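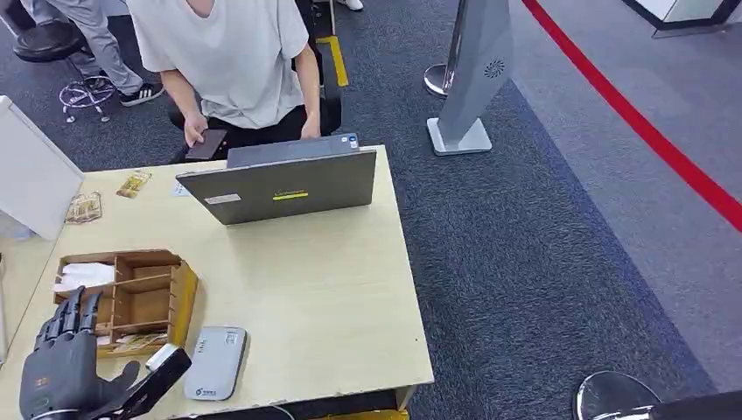
**Figure 4.** Head-camera view during a shared-desk trial, with the robotic hand near a small rectangular device at the front edge of the desk.

### 4.3 Reaching at a shared desk

The trials in Section 4.2 used a bare table and a single target. We now test the same policy at a desk in ordinary use, where other items and people fall within the head camera's view (Figure 4). The target is a small, flat device with rounded corners. Its silver-grey casing offers little contrast against the light beige desktop, and its low height leaves the thumb a narrow margin for contact.

We ran 300 trials, split evenly between the baseline and the proposed method. The policy receives the head image and the joint positions of the hand, and returns a target pose for the wrist and a closing command for the fingers. No depth image is used. Objects such as the laptop and the wooden organiser were left on the desk, and seated persons were not asked to keep still. A trial ends when the thumb touches the casing or when the time limit of 10 s is reached.

Training data were the 356 demonstrations recorded in May by two operators, with no further examples from the desk setting. Following Sfeir and Talavera, we mask image regions that move independently of the hand before the features are pooled. The mask is computed from two successive images and costs one extra forward pass – small enough to keep the control rate unchanged.

The proposed method made contact in 119 of its 150 trials. Most of the remaining trials ended with the thumb above the casing, which points to an error in estimated height. Lateral error was small by comparison. Removing the mask led to hesitant motion when a person moved behind the desk, and the wrist target drifted towards the moving region in several runs.

Two limits should be noted. The hand starts each trial on the same side of the desk, so approach direction is not varied. The target was also never covered by another item; partial cover is treated in Section 4.4.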